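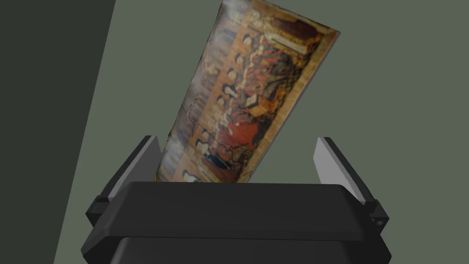

How a Robot Practises in a Pretend Room

At the Planham Learning Centre, researchers teach robots to pick things up and put them down. Much of this teaching takes place inside a computer. The computer draws a room, a robot and the objects in it, and works out how they should move. This is called a simulation.

Why use a pretend room?

A real robot needs space, and a real cup may break if it is dropped. In a simulation, the cup can be put back at once and the robot can try again. The room may have a counter, a door, a window and paintings on the wall, much like a room in a house.
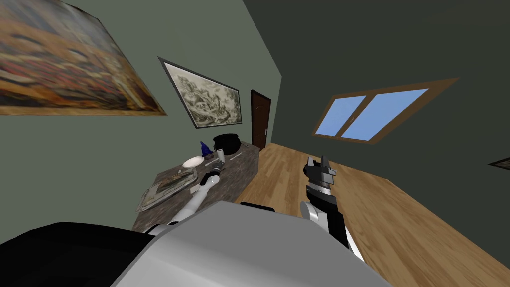 Each arm ends in a gripper, which does the work of a hand. The robot must learn where to place it, how far to open it and when to close it. A picture card is a harder object than a cup, as it is thin and can bend.

What did the researchers do?

The team, led by Dr Sumathi Thampi, wished to find out whether changing the room would help the robot to learn. They trained two copies of the same computer program, and each copy had 200 practice tries. The first copy always practised in the same room. For the second copy, the objects were moved to new places before every try.

Both copies were then tested 28 times in a room that neither had met before.

What did they find?

The first copy completed the task 5 times. The second completed it 20 times. The researchers think that the first copy had learned where things were kept, while the second had learned to look for them.

Words to know

Gripper: the part of a robot that holds things.
Simulation: a pretend world made by a computer.
Try: one attempt at a task, from start to finish.

Text by Marianna Górecki, Schools Office, Planham Learning Centre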